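4. Setting up the sorting cell in Gelar

This section covers the Kornby sorting cell as supplied with the Gelar simulator. It replaces the quick-start leaflet in the download. The leaflet claims the cell is "ready to run out of the box". We followed it to the letter on a clean computer and it wasn't. The steps below were worked through at Bilcombe by Nam-gil Yoon and checked by Carla Karam on a second machine.

If you are on the trial licence, read the whole section before you switch it on. The trial lasts 72 hours from the first launch and the clock keeps going when the program is closed. Start it on a Friday and you will have spent most of it by Monday morning.

4.1 Before you start

You will need:
- the Gelar installer and the Kornby cell file, both from the same release
- the licence key, in the email headed "Welcome" (check your junk folder)
- a mouse with a wheel; the trackpad controls are listed in the menus but we could not get all of them to respond
- a notebook, paper or otherwise

NOTE: The sales page says no earlier knowledge is needed. You should at least know what a joint limit is and how to stop a running program. If you don't, sit with someone who does the first time through.

4.2 Loading the cell

1. Install Gelar and restart the computer, even if it doesn't ask you to.

2. Open Gelar and enter the licence key. Type it in by hand. Pasting it added a blank space at the end on both our machines and the key was refused.

3. Choose File, then Open Cell, and pick the Kornby file. Loading took over 4 minutes on the older computer. The progress bar stops near the end and looks as if it has frozen. Leave it alone.

4. When the cell appears, do not press Run. Open the Checks panel and wait until every line has gone green. A grey line means the check was skipped, whatever the help page says about grey being "fine in most cases".

5. Save a copy of the cell under your own name. The Reset button puts back the supplied file and throws your changes away without asking.

4.3 Placing the bins and the parts

The cell comes with blue open bins split by thin dividers. Small parts go into the compartments. You can leave some compartments empty, and for a first test we think you should.

6. In the Objects list, choose a bin and set its place on the table with the number boxes. Dragging works, but the bin can end up at a slight angle. That may be what you want for a test. If it isn't, type 0 in the turn box.

7. Add one part to one compartment. The automatic fill button is quicker and drops parts wherever it likes, including on top of a divider.

8. Switch on shadows in the View menu. They are off to begin with, to make the picture move more smoothly, and without them it is hard to tell how high the arm is above the wood.

9. Step the arm down towards the bins slowly, using the Jog buttons. Stop well above the rims and turn the view so that you are looking past the arm from more than one side.
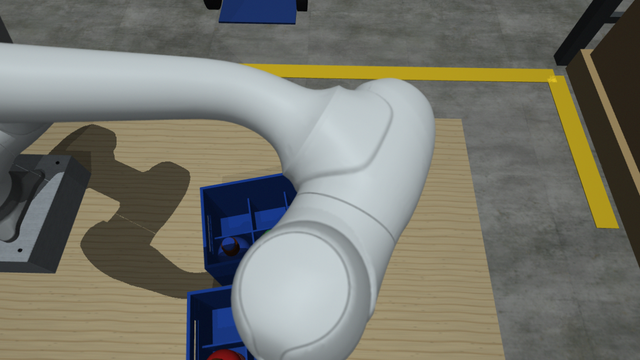

10. Note down the joint values at this point. You will want them again in 4.5, and the program does not keep them if it closes by itself.

11. Jog the arm back up and save.

CAUTION: The collision warning in Gelar covers the arm and the table. In our copy it did not always cover the dividers. We ran the fingers straight through one and got a green tick for it. Do not take a clean report as proof that a path is safe for a real arm. Check every path by eye, at slow speed, before anything leaves the simulator.

4.4 Checking the raised position

The maker calls this "Ji-ready", after the Ji add-on that plans the moves for you. You can use the position without buying Ji, and this guide assumes that you have.

12. Load the plain table layout from the Kornby menu.

13. Choose Raise Arm. The arm should lift clear and come to rest with the gripper hanging over the table. If it swings wide first, press Stop and turn the speed down before you try again.

14. Check that nothing is held in the gripper. The Holding line in the Status panel is not to be relied on. It told us the gripper was full when it was empty, and the other way about.

15. Look at the whole cell from further back, with the floor and the yellow lines in view. Compare it with the figure.

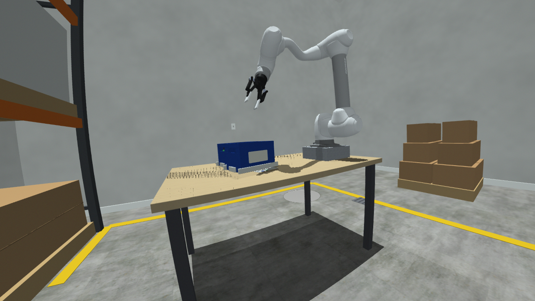
Figure 4-1. Raised position, gripper empty and fingers slightly apart.

16. If your arm is bent the other way at the elbow, open Arm Settings and change Elbow from Auto to Up. Auto picks whichever it fancies when the cell is loaded.

17. Save again, close Gelar completely, and reopen it. If the arm comes back in a different position, your save did not take. Repeat from step 12.

NOTE: The yellow floor lines are only part of the drawing. They do not stop the arm or set off an alarm. The brochure talks about "built-in safety zones" and we have not found a setting anywhere that matches this.

4.5 First run

18. Open your saved sorting layout and bring the arm back to the joint values you wrote down in step 10.

19. Set the speed to its lowest mark and the number of picks to 2.

20. Press Run and keep the pointer over Stop.

21. Watch where the fingers close. The report counts a pick as good if the gripper closed at the right spot, with or without a part in it. We would want to see the part in the fingers before calling it a pick.

22. Repeat the run without changing anything. If the second run gives a different result, look at the Random Start box, which is ticked when the cell is supplied and is mentioned once, on page 29 of the full manual.

CAUTION: Do not send a path to a real arm from the Export menu on the strength of a good score. The score comes from the same program that made the path.

4.6 If it doesn't work

The cell opens but the table is bare: the objects file is missing. Download the cell file again and check that the release matches.

The arm shakes at rest: lower the Stiffness setting a step at a time. The value supplied is too high for slower computers.

Run is greyed out: a check has been skipped, or the trial has ended. Gelar gives the same message for both.

The parts sink into the bin floor: we have reported this. The reply was that an update was planned for October. Until you have it, raise each part slightly in the height box and run the checks again.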